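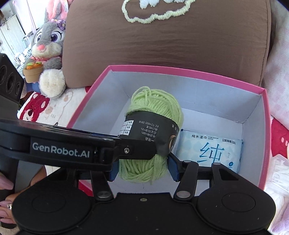
Gralevano: Progress Report 2 to Fudau

Status: on schedule. Two of three review stages are closed.

Scope of this period

De Smet continued its review of the Brimov home handling service, under which the supplier lends hand-held grippers, places operators in furnished rooms and returns recordings of household tasks. The review covers the grippers in use, the quality of the recordings and the terms of the service. Robot playback is outside the current budget.

Work at hand

The soft goods block is in progress. The main test object is a skein of light green yarn with a black paper band around the middle. It is handled at an open pink box set on a bed, with a light blue and white packet left in the box as a neighboring object. The yarn was chosen over a rigid item of similar size for its loose ends, which are hard to segment. The fingers close on it from both sides with blue pads.

The block calls for 20 accepted recordings per object. A recording is accepted when the full grasp can be followed and the fingers stay in view through release.

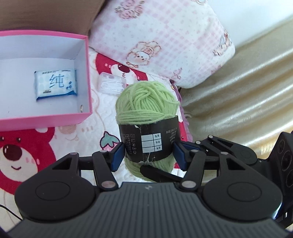 Page last changed: Fri 18 January

Findings to date

Of 54 recordings delivered for the first two objects, 3 were sent back for missing release. Brimov replaced them under the standard terms at no charge.

Labels on the band are small and the bedding is heavily printed. Both were kept in the test, as the service is sold for ordinary rooms. Annotators were told to mark the object outline only and leave printed text alone.

Pad wear has not been measured. The supplier's manual gives no replacement interval, and a written answer has been requested.

Open items

Export format: timestamps from the two-handed sessions need a common clock field. Brimov has proposed a fix and De Smet has yet to test it.

Pricing: the quote covers single-room bookings. A multi-room rate is needed before Fudau can compare it with in-house collection.

Next period

Complete the soft goods block, start on transparent containers, and deliver the final review in May. No change to the budget is requested.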